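Skenulby Workshop Night – speaker notes
Talk: A hand-held gripper from flat plates
Speaker: Tshepo Khumalo
Wednesday, October 28, 2026
20 minutes, then questions

Slide 1. Title

Say hello, say where the workshop is for anyone new. Thank Doina Nedeljković for the laser time and Vesela Dimitriou for checking the drawings. Mention that the parts list is on the table by the door.

Slide 2. What I wanted

A gripper I can hold and work by hand, with the same jaws that will later go on the arm. Collect camera footage of household jobs first, worry about motors second. The arm is still on the bench at Wernmont with its elbow off. If people ask about the arm, say December and move on.

Slide 3. First version

Printed arms, one piece each. Stiff enough on the bench, but they twisted when I closed the jaws on anything thick. Pass the broken one round. The crack starts at the pivot hole on both sides. I printed it again with more walls and it cracked in the same spot, so I stopped printing arms.

Slide 4. Flat plates

Drew the arms flat and cut them from sheet. Black, matte, so they don't throw glare back into the lens. Triangular cutout in each arm to take weight off the front. Total with hardware came to 84 dollars, and that includes one sheet I ruined by cutting it mirrored. Show the mirrored part if there is time.

Slide 5. Linkage

Two rails, slotted links between them. The slots need to be a loose fit. Mine were too tight and the jaws closed at different speeds – one finger got there early and pushed the object across to the other. A few passes with a needle file fixed it. Nassoro Nzioka suggested a gear pair instead. He may be right, and he has offered to draw one up.

Slide 6. Screws

Button heads on the outside, thread lock on the pivots only. Check them every session. I lost a pivot screw in the carpet at Wiremley and the rest of that evening went on finding it.

Slide 7. Pads

Bare fingers slid off fabric. Tried rubber band, tried bathroom sealant, ended up with soft blue strip glued to the inner faces. Glue has to go right to the edges or the strip peels from the tip. Let it sit overnight. Pass the spare finger round.

Slide 8. Bedding
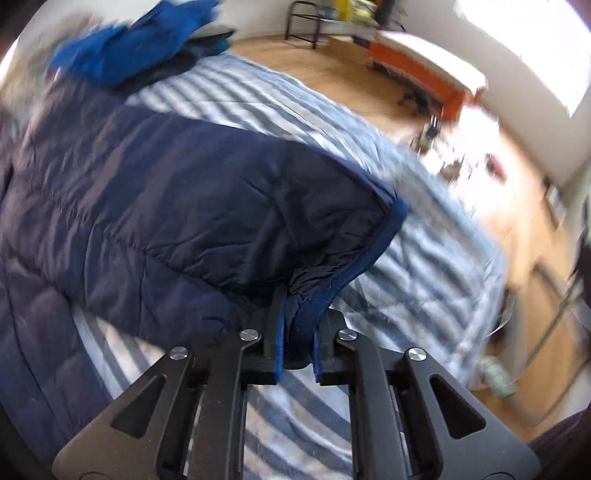
Fabric is the hardest thing I've tried with these jaws, and bedding is a good test as there is so much of it and it all moves together. Go for an edge. With the navy puffer blanket the pads have hold of the bound hem, and the corner comes up in a peak with the wrinkles running out from the grip. Point out that the pads don't match: the left one is a tall strip, the right one is shorter and sits lower. I want to try a matched pair next and compare.

Slide 9. Still to do

New pivots with proper bushings. A trigger return spring that doesn't tire the hand after 14 or so tries. Duygu Saraç is looking at the mount for the Jurić board – ask her to stand up.

Slide 10. Questions

Leave the drawings up on screen. If nobody starts, ask who has cut plate on the small laser and what settings they used.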